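Flalen Secondhand Listings, release 7

Summary

Flalen is a text collection of 1,505 classified listings for used household and office goods, written by private sellers and small resale shops. It was put together for work on condition grading: given what a seller wrote, which grade would a trained sorter give the item? Each listing has a title, a body, an asking price and a grade.

Where the text comes from

Listings were supplied by two resale boards, Sirham and Renaud, under written agreements with both. Sirham is mostly private sellers clearing out a home. Renaud is mostly shops, and its text is shorter and more regular. Sellers who had opted out of reuse were removed before transfer. The collection window closed in September and no listings have been added since; later releases only correct labels.

File layout

listings.tsv - one row per listing, tab separated, UTF-8
grades.tsv - one row per listing and grader
categories.txt - the 14 category names, one per line
changes.txt - corrections by release

Fields in listings.tsv

id: integer, stable across releases
board: sirham or renaud
category: a name from categories.txt
title: as written, spelling kept
body: as written, line breaks replaced by a single space
price: whole dollars, blank if the seller asked for offers

Prices are as listed. Final sale prices are not known. A blank price is different from zero, which means the item was given away.

Grading

Every listing was read by two graders working from the Drimance scale, which runs from A (as new) to E (for parts). Graders saw the text only. Where they disagreed by one step, the lower grade was kept. Where they disagreed by more, a third grader decided. Before starting, each grader worked through a practice set of 50 listings that are not part of the release.

The hardest line is between C and D. Sellers use "well loved" for both, and "works fine" often says nothing about the outside of the item.

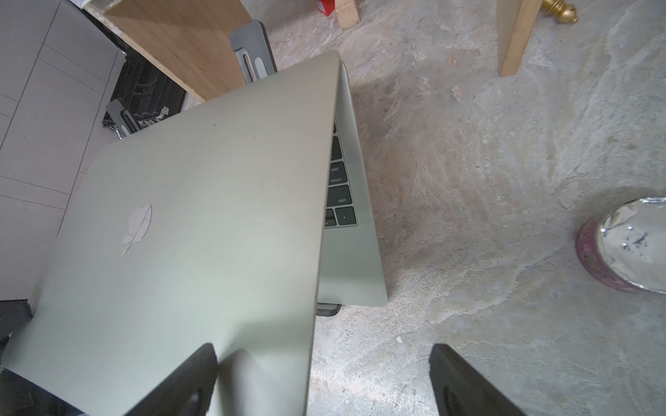
Electronics has the most third-grader decisions of any category. Many sellers there describe function in detail and skip cosmetic wear, or the reverse. Listings that mention neither are graded U (unknown) and should be left out of accuracy figures.

Known problems

Some Renaud shops reuse a body text for several items. These rows were kept, so split by body text before making a test set.
Phone numbers and street addresses were replaced with [removed]. The filter also caught a few model numbers.
Furniture sizes mix inches and centimeters, sometimes in one listing.

License

Research use only. Do not repost full listings. Label corrections are welcome - send the id, the current grade and the grade you propose.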